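Stukuten opens parcel repacking desk in Bowen
7 August 2025

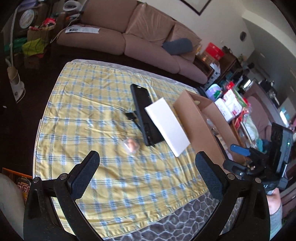 Stukuten has opened a repacking desk at its Bowen branch for customers who send small mixed goods, the company said on Thursday. The desk takes orders in which electronics, accessories and fragile items are to travel in one carton. Until now these had to be split into separate shipments or packed by the customer at home.

The service has been on trial since April. In that period the branch handled 632 mixed parcels, most of them a phone with a cable and one or two other small things. Damage claims were recorded for 18 of them. Stukuten did not give a figure for parcels packed by customers themselves over the same months.

Packing is done on a cloth-covered table. A typical order has few parts: a smartphone in its case, a short cable, a flat white box, a small item in a clear plastic container and an open brown carton to receive them. Everything is laid out before the first piece goes in, and the contents are checked against the order slip at that stage.

"Most of the trouble we saw was with cables," said Angharad Price, who manages the Bowen branch. "People leave them under the phone, and the connector presses on the glass. We coil the cable and put it in a paper sleeve of its own."

Under the desk's packing rules, flat boxes go at the bottom of the carton. Phones stay in their cases and are placed face down on a sheet of padding. Clear containers with lids go in last, upright, with paper on all four sides. The lid is taped at two points. Cartons with tall flaps are folded short flaps first, and the long flaps are taped along the full seam with a strip that runs down each end.

The weight limit is 2000 grams per carton, including padding. Heavier orders are passed to the regular counter. Devices with built-in batteries must be switched off and declared on the slip. Spare batteries are not accepted.

Cartons and padding are supplied by Rerketti. The desk stocks one carton size at present, and a smaller one is on order. Customers may bring their own carton if the walls are undamaged and old labels have been removed.

Collection is handled by Jendberg, which picks up from the branch once each working day at 4 p.m. Orders left after that time go out with the next collection. Tracking numbers are issued when the carton is sealed.

Gwilym Gape, operations lead at Stukuten, said the desk can process almost 200 parcels a week with its current staff. A second table will be added if demand stays above that level. No decision has been made on other branches.

The desk is open Monday to Friday from 9 a.m. to 5:30 p.m. and does not take appointments. Order slips are available at the counter and should be filled in before the goods are handed over.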